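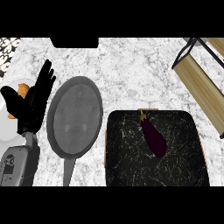

Floster arm in the Hinness kitchen. Plate, pan, chopping board, one aubergine, and the crusty orange thing in its fingers.

Hinness kitchen pack: gallery and first impressions

I've had the Hinness kitchen pack running since May and I keep meaning to put something up properly, so this is the start of the page. Hinness is a set of simulated kitchens for people who want to try out a robot arm on food and dishes without owning a kitchen they're willing to ruin (or, in my case, without owning the arm). You load a worktop, choose what goes on it, drop in the arm model and off you go. It comes from a small outfit called Carhuamaca. I paid for my copy and they haven't seen this page.

The render at the top is the marble worktop with the Floster arm, which is the one I use most because it's the closest match to the arm we share at Unine. There's a little cartoon face on a sticker on the light grey body of the arm, and I'm much fonder of it than I should be!

What's in the pack

Worktops, tableware, pans, food, a few racks and holders for the back of the counter, and the arms. There are 182 objects in the version I have, and you can mix them as you please. I thought I'd be bored of them by now and I'm not. The food is the best of it. The orange piece in the gripper has a proper crinkled crust, all lumps and folds, and it's a really nice awkward thing to ask a pair of fingers to hold on to. I've been calling it the pastry. Dorota Sadowski, who looks after the shared arm at Unine, is certain it's bread. The object list has it under "baked, small", so we're both still arguing.

The aubergine is lovely too. It's glossy and such a deep purple that it's nearly black, and if you set it on the black marble board, the way I have it there, you've got yourself a really hard seeing problem. My first go at a vegetable finder sailed straight past it. Put the same aubergine on the pale worktop and it's found every time. I spent a whole evening moving one vegetable about and had a great time.

The marble

People on the forum complain that the marble is too busy. I love it. It's full of grey veins and speckles, and plenty of real kitchens are just like that, so I want my code to cope with it. If you're only starting out there are plainer tops in the pack, and I'd begin with one of those and come back to the marble once things are working. The patterned tile in the corner (black and white, all curls and diamonds) can be swapped or switched off as well.

The pan

Plain grey, straight handle, slightly rough cooking surface with faint round marks in the middle. It behaves well. You can push it by the rim and it slides, or take it by the handle and it swings its weight round in a way that feels right to me. One tip: turn the handle towards the arm when you lay out the counter, or you'll spend ages planning a reach over the top of everything else. I learned that with the board in the way.

The rack at the back

Pale wood panels with thin black metal rods across the top. I use it as an obstacle and nothing more. The rods are thin enough that a rough collision shape misses them altogether, so set the shape to "fine" for that one object and leave the rest on "normal". It costs a little speed. Worth it.

How the gripper does

The fingers are long, black and slender and they fan out a fair way, which is great for odd shapes and not so great in tight spots. Over the plate they cover up quite a lot of what's underneath, so if your camera is fixed, as mine is, give some thought to where the plate goes before you run anything long. I moved mine to the left of the pan and left clear marble between them, and that helped.

My longest run so far was 3,644 grasps, left going overnight on an ordinary desktop with a middling graphics card. No crashes. In the morning I had a folder full of results and a cold room, because I'd left the window open to keep the computer happy. You can have the arms work in batches as well, and 50 kitchens side by side is where my machine starts to sulk. Dorota gets a good deal more out of the one at Unine.

Setting it up

The install took me an afternoon, most of it waiting. The manual is short and friendly, although the page on lighting still talks about a menu that has been moved (it's under Room now, not View). Layouts are saved as small text files, so you can send one to a friend and they get the same counter, down to the angle of the aubergine. I've swapped loads of these with people and it's my favourite thing about the whole pack.

Things I'd like

Softer food. Everything I've tried is stiff, so a crust never gives or flakes, and if you're working on gentle gripping you'll want some other tool for that part.

More light sources. There are 3 to choose from and they're all rather even. A low sun through a side window would be marvellous, and horrible, and I'd use it all the time.

A search box in the object list. Please! Scrolling past all the spoons to get to the vegetables is wearing thin.

Would I buy it again?

Yes, straight away. It's the first kitchen pack I've had where I lay the counter out for fun and forget that I was meant to be testing something. If you already have a Floster, or the use of one, it's an easy yes, as the arm model is ready to go and the joint limits matched ours when Dorota checked them. With some other arm you'll have to bring in your own model, and I haven't tried that, so ask on the forum first. They're a helpful bunch and someone usually answers before tea.

The layout file for the counter at the top is called marble_aubergine and it's in the shared folder with the others. Help yourself, move things round, and do send me what you come up with. More renders will go up here once I've finished with the sink, which has taps, and I have not yet won an argument with a tap.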